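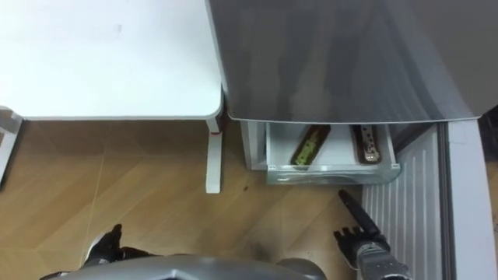

FREEZER TALK - speaker notes, Kerkmont library, downstairs room
2022-03-05
Me first, Dinesh on labels, then questions. 40 min total, don't run over like in October

Start

Hi, thanks for coming, coats on the rail at the back. Handout is one sheet, both sides. If you didn't get one Mahlet has the spares.

Who has thrown something out of the freezer this month. Hands. Who knew what it was when they threw it out. (fewer hands, wait for laugh, don't wait too long)

Talk is about the bottom drawer. Only the drawer. Not the fridge, not the pantry, people will ask about the pantry, say after.

Why the drawer

It's low, you bend down, you look from the top. So all you ever see is the top layer. Everything under it is gone as far as dinner is concerned. Say this slowly, it's the main point and last time I rushed it.

My own drawer, winter before last. Peas x 3 bags, all open. Half a loaf. Something in foil. Soup from Liya Abera, very good soup, I found it a year later. Sorry Liya if you're here.

One layer rule

Nothing on top of anything. Packages lie flat, side by side, so you read all of it from standing. Long packs go next to each other, back half of the drawer. Front half stays open for as long as you can stand it.

Somebody will say that's a waste of space. Answer: yes a bit. A full freezer does hold the cold better if the power goes, so don't pretend otherwise. Middle drawers can be full. Bottom one is the "eat this next" drawer. If they want to swap and make it the top one, fine, whatever they open most.

Small packs slide when you pull the drawer. Pull slow, or lean them on each other a little. Doesn't need to be pretty. Angled is ok. I don't use bins inside a drawer, tried it, lost the corners and could never get the bin out with cold hands.

Color

People remember color before they remember words. Green pack, brown pack, you know which is which by Thursday-night-brain standards. (cut this line if crowd is quiet) So if you repack, don't put everything in the same clear bag. Keep the wrapper if the wrapper is any good. Keep the printed side up!! Sounds dumb. Go home and check how many of yours are face down.

If the wrapper is torn: bag over it, wrapper and all, press the air out, date on the bag.

LABELS - hand over to Dinesh Semwal
(he has 12 minutes, he knows)
- tape and marker, on BEFORE it goes in, tape won't stick to frost
- what it is + date in. not "leftovers"
- label down the middle where you can see it, not on the end
- he'll pass round the roll, get the roll back

Back to me. Drink water.

The table part

You need somewhere to put things down. Dinesh and I disagree on this, he does it on the counter, I want a table right by the freezer, close enough to reach without taking a step. Clear it first. Wipe it. Then stuff comes out of the drawer onto the table, gets looked at, goes back or doesn't. If the table is across the room you'll start putting things on the floor, and then on top of the freezer, and then you've got the door open and you're moving teh same bag of corn four times.

Order:
drawer out all the way
everything on the table
wipe the drawer, warm cloth, dry it
sort: this week / later / bin
this week goes back in the bottom drawer, one layer
later goes up
shut it

Should be quick. If it's taking longer than a song or 2 you're reading the packages too closely. Cooler bag for anything small or already opened, meat first back in. Big frost build up is a different job, don't chip it with a knife, mention Kiros Yilma and the knife only if he's said it's ok. Ask him beforehand.

Drawer fronts

The clear ones. People like them because you can see in, but frosty plastic isn't really a window, you get the color and not much else. So the label has to be on top of the pack, the front won't save you. Also they crack if you shove them with your knee. I've cracked one. Lift slightly, then push. If it won't close don't push harder, something is behind it, take it out and look. Nearly always a bag that slid off the back.

The two-pack rule (optional, skip if behind)

When I'm down to 2 packages in the bottom drawer I plan both meals before I buy anything. Roughly 80 percent of the time I manage it. Other times it's pizza. Say that, people relax.

Then refill from the upper drawers, THEN the shopping list. Not the other way round.

List on the door: we tried it at home, lasted a month. Dagim Dinsa's house has kept one going for years, get him to stand up and say how, he's fine with it, keep him short. I think it's the pencil on a string.

Questions I got last time
- how long does bread keep. Safe for ages, nicer if eaten in a couple months
- refreezing. If it thawed in the fridge ok, texture suffers. On the counter all afternoon, no
- chest freezers. Different talk. Same idea, layers are worse, use bags with handles
- smell. Wipe with baking soda and water, check for the open onion

Chairs back along the wall befor we go, lights are by the door. Leftover handouts to Mahlet.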